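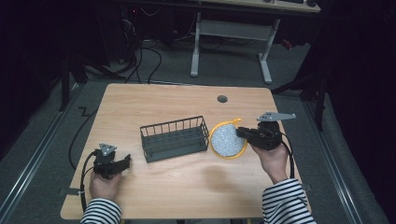 Slide 2: What we asked for and what we got

Start with the number. We asked for 3,537 dollars per station and finance gave us 676, along with a very kind email. Pause here. Somebody from purchasing will laugh, let them.

Say who I am if Femke Leemans forgot to do it in the intro. I do the equipment budget for Vilgate. I don't build anything and I'm not allowed to hold the soldering iron.

The first quote came from Pronditz in July. Good people, nice binder. The grippers took up one line on page one. Everything that makes the grippers useful started on page four, in smaller type: mounts, cables, spare jaws, a table, somewhere to put the computer. Read the page four list out loud, slowly.

Slide 3: The cable line

Ask for a show of hands: who has a separate line for cables? Last time I did this talk it was two people and one of them was being polite.

Our first budget had cables under "misc." Misc was 200 dollars. Misc lasted until lunch on day one. If you take one thing home, give cables their own line and then double it, and don't tell your boss you doubled it.

Also the Ukov lesson. Ukov was our pilot, and we bought all the furniture before anyone had measured the room. We own some very good shelving. If anybody wants it, see me at the coffee.

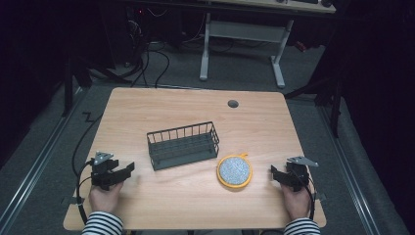
Slide 4: Spend on the boring end

My rule for the Pastor project is that the props get bought last and cheapest. People love to argue about props. We had a whole meeting on baskets, with samples. A wire basket and a round pad with a yellow rim will keep one person and two grippers busy, and neither one needs a purchase order. The table deserves more thought. Ask whether you want a cable hole in the top, and then ask where the cables are going to go anyway, as ours go over the side. Put floor space in the plan too. Floor costs money even if it never shows up on a quote, and you'll want enough of it that the desk can stand back from the table.

(If running late, skip to slide 6. The depreciation chart on 5 has never made a friend.)

Slide 6: What I'd do again

Rent the first station, buy the second. Get the vendor to price replacement parts before you sign, while they still return calls. Keep one person's name on the budget, even if it's yours.

Put the spreadsheet link up. It's the version from Nov 7, 2021, and the tab called "do not use" is the one to use.

Questions. Someone will ask about the shelving.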